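Speaker notes: "Please Hold, Your Form Is Important to Us"
Thursday session, 12 minutes plus questions

1. Opening
Wait for the coffee people to sit. Start with the Wustex discharge form: 936 words, two signatures, and a box marked "Other (do not use)." Read the box out loud. Pause. Someone from Wustex may be in the room, so smile.

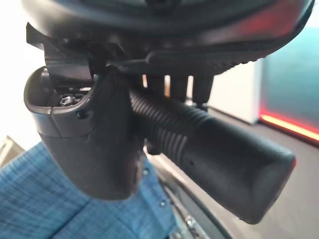 2. Who reads this stuff
Ask for hands: who has read a whole form before signing it? Pick on anyone who raises one. Then the Barros story. They mailed 3953 letters in August telling patients to call a number, and the number was the fax machine. Don't rush this. Let them picture the fax machine.

Point to land: people skim for the verb. If the verb is on page two, it doesn't exist.

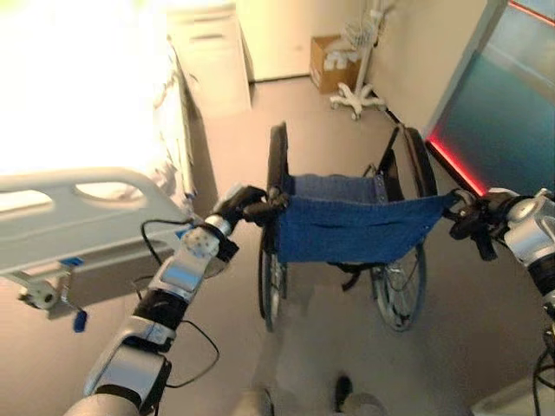 Montri Saengthong's rewrite comes next. He got the Plalum appointment letter down to 100 words, and legal put back a paragraph about parking. Show both versions, old one first. Skip the readability score unless asked, and if asked, say it went up and move along.

3. What to do on Monday
Put the date and the door number at the top. Say "call us," then give a phone number a person answers. Cut "please be advised." Cut it again when it comes back from legal.

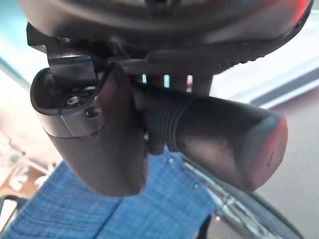 If time is short, drop the Plotby template and go straight to questions. Somebody will ask about fonts. The answer is bigger.

Thank the organizers, pronounce their names right this year, and take the clicker out of your pocket before you leave.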